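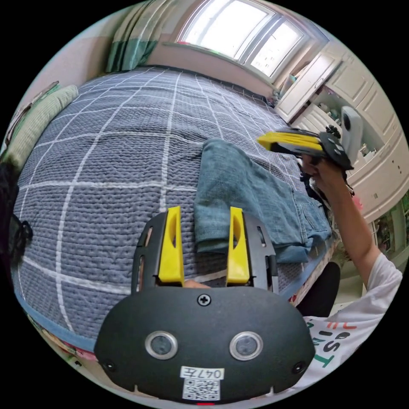
I've washed a lot of duvet covers in my time and for years I did it badly. Too hot, too full a drum, far too much powder. These days I strip the bed on a Friday, do up every button first (otherwise all the pillowcases crawl inside and come out in a soggy ball!) and use a 30 degree wash unless someone's been ill. A bed like this one gets a proper airing before anything goes back on it.

Drying is where I used to go wrong. I'd leave the lot on the line till it was like cardboard, then moan about the ironing. Fetch it in a bit early, give it a good snap and fold it while there's still some give in it. I do my folding on the bed, the same bed as in the next photo, sleeves shoved out of the way or not.
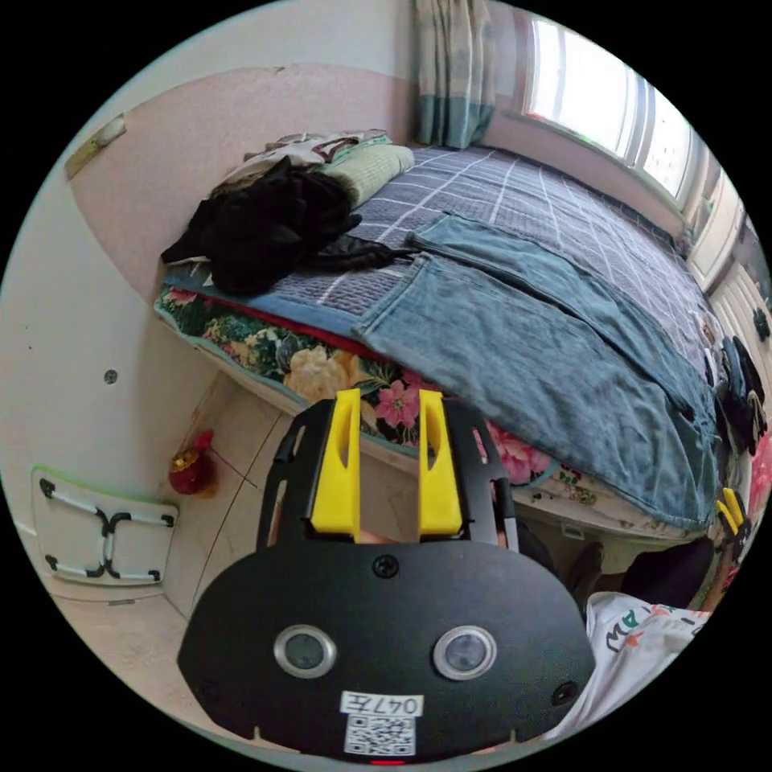
Pillows next. Most of mine go in the machine two at a time so the drum stays balanced, with an extra rinse, and then 15 minutes in the tumble dryer on low before I even think of checking them. Feather ones take ages. Keep going, a clammy middle will smell by Sunday.
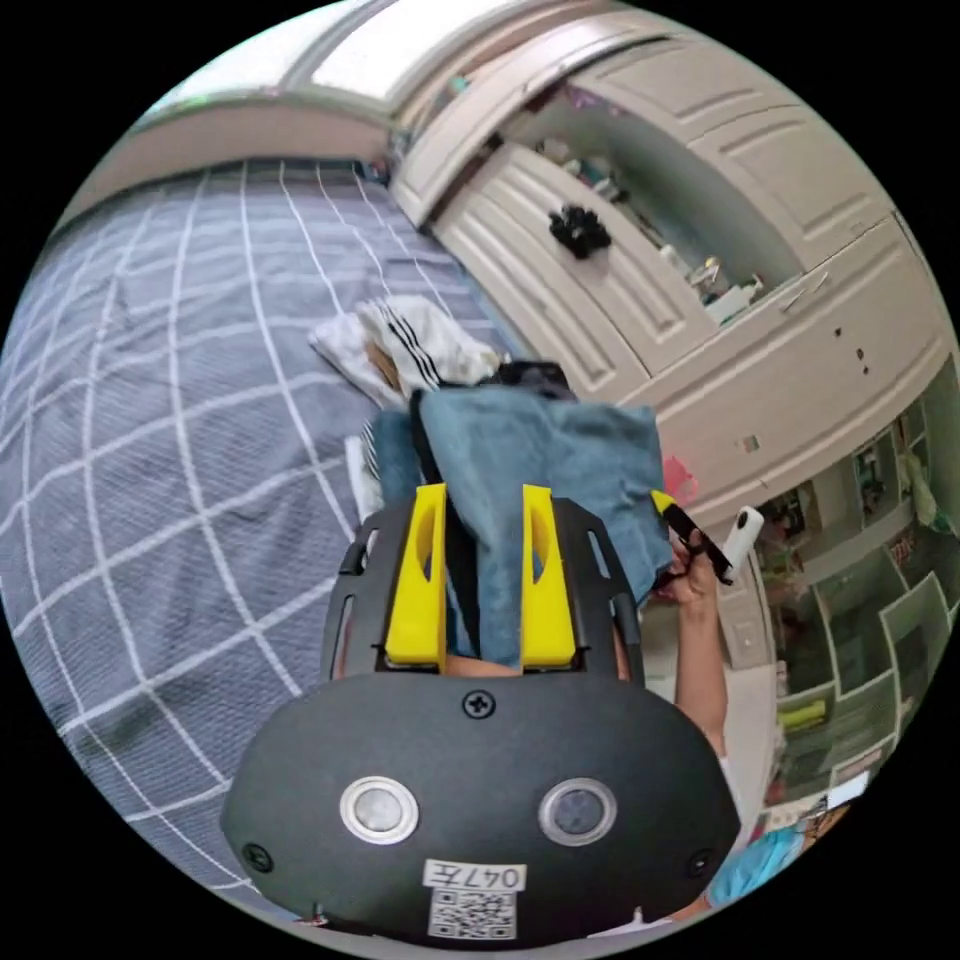 And keep each set inside one of its own pillowcases, so you're not hunting for the matching sheet at bedtime.

Filed under: Laundry & Linen
350 shares | 3 comments

Leen Awwad
The button tip!! Years of soggy balls here.

Dinesh Srivastava
Do you use softener on the pillows?

Maya Khoury
I don't, Dinesh, mine went flat with it.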